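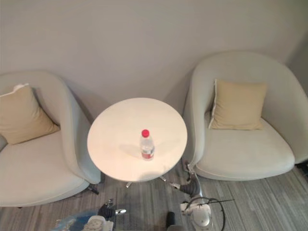
Blog > At home > The sitting corner

Two chairs and a little table

October 21, 2022

I have wanted a proper sitting corner for as long as we have lived in Warkulthorpe, and I can now report that I am writing this from it, with my feet tucked up and a cup of tea going cold because I keep stopping to admire the place. Forgive me if I go on a bit. I have waited a long time for these chairs!

The trouble started in February, when the old sofa finally gave up. It had come with us through two moves and it was a dear old thing, but one end had sunk so low that anyone who sat there had to be helped out again. My first thought was to get another sofa, much the same, and I spent several weeks looking at sofas and not liking any of them. Then I went to stay with my friend Cinzia Fontana, who has a pair of armchairs in her bay window, and we sat in them talking until well past midnight. You can turn to each other in armchairs. On a sofa we always ended up side by side facing the wall, like people on a bus.

So, armchairs. I wanted the rounded sort, with the back and arms all in one sweep, and I wanted them pale grey. My husband thought pale grey was asking for trouble and said so (more than once). The shop was Guerra, the one up the hill past the station, and I went in on three separate visits just to sit down. They were very patient with me. On the last visit I took a book and read 10 pages before anyone asked if they could help, and that settled it.

The grey has a touch of green in it, by the way, which I hadn't noticed in the shop. Some mornings I see it and some mornings I don't. I have grown very fond of it.

The cushions caused more discussion than the chairs. I tried the mustard ones from the bedroom, which looked like two slices of cheese, and then a dark blue pair that I borrowed from my sister and took straight back. In the end it was plain beige, square, with piped edges, one for each chair. I like to lean mine over to one side so that it sits in the small of my back. My husband stands his up straight. We each put the other's right when passing, and I expect we shall go on doing it for years.

Between the chairs there is just room for a small round table. I had measured for 60 centimetres between them and then of course I pushed the chairs about until the measurements meant nothing at all. The table is white and very shiny, and it shows every fingerprint, but it does catch the light beautifully and it is round, so there are no corners to bark your shins on. It holds a bottle of water and a book, or two cups and a plate if you are careful.

I have left the wall behind quite plain. Everybody who comes in asks what is going up there - a mirror, a print, my mother-in-law's barometer - and for now the answer is nothing. I like watching the shadows of the chair backs on it. After years of a very busy patterned paper in that room I find it restful, and the painting took about 7 evenings, so I am in no hurry to knock a nail into it.

What I would still like is a lamp, a tall one that could stand behind and lean over a bit for reading. And I want to do something about the cable on the carpet, which I push under the chair with my toe and which always creeps out again. If any of you have a tidy way of dealing with cables that doesn't involve taking up the carpet, do please leave me a comment.

Next time I hope to get on to the hall cupboard, which is a much less peaceful subject.

Contact | Copyright 2022 | Back to top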